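Skenora Home Robot Simulator, Club License (7 seats)
Sold by Trovix Classroom Supply
Item no. 766
Price: $179.00 per school year
In stock, license key sent by email
Page updated 2020-07-18

Okay, so I look after the club and classroom shelf here at Trovix, and this is the one I end up talking about on the phone the most. Skenora is a simulator for home robots. Your students write the code, the robot drives through a furnished apartment on the screen, and you get to skip the part where a real one goes down the stairs. I ran it with the after-school club at Tandon before we started selling it, so most of what follows comes from that (and from a lot of snacks).

The club license gives you seven seats and two apartments. Students can start with blocks and move over to Python whenever they feel like it, and both kinds of program can run in the same project. We spent our first few meetings on plain driving: go forward, turn, stop before the wall. Then we moved on to room-to-room runs, and that's where it got loud! A bedroom with a wide open floor feels easy right up until your robot has to find the doorway and get over to the dining table on the other side. 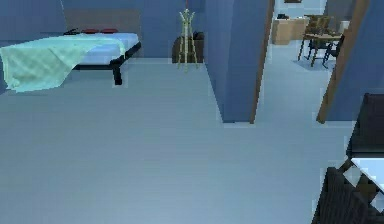
Sutcliffe wrote to us after a season with it and wanted more from the scoring: "We love the rooms, but the timer only stops when the robot reaches the goal, so a team that gets halfway sees nothing on the board. Please give us checkpoints." Fair point, and I passed it along. The June update added checkpoints you can drop anywhere on the floor, and each one can carry its own points. If you bought your license before then, just download the installer again with the same key.

A couple of things I wish I'd known when we started. Save the start position before you let anyone touch the furniture menu. Put two students on one seat for the first month, one typing and one reading the map, and swap them when they begin to grumble. Also, the graphics setting comes set to high, and our older laptops were much happier on medium.

What you get:
Seven student seats and one teacher login
Two furnished apartments
Block editor and Python editor
Lesson pack (PDF, print as many copies as you like)
Checkpoint and timer tools for club contests

Runs on Windows and Mac. No tablets yet, sorry. You need internet to turn on the license and after that it works offline, so you can take it to a contest in a gym with terrible wifi.

Seats can be moved from one computer to another at any time from the teacher login. Need more than seven? Add a second license to your cart and both keys will work under the same login.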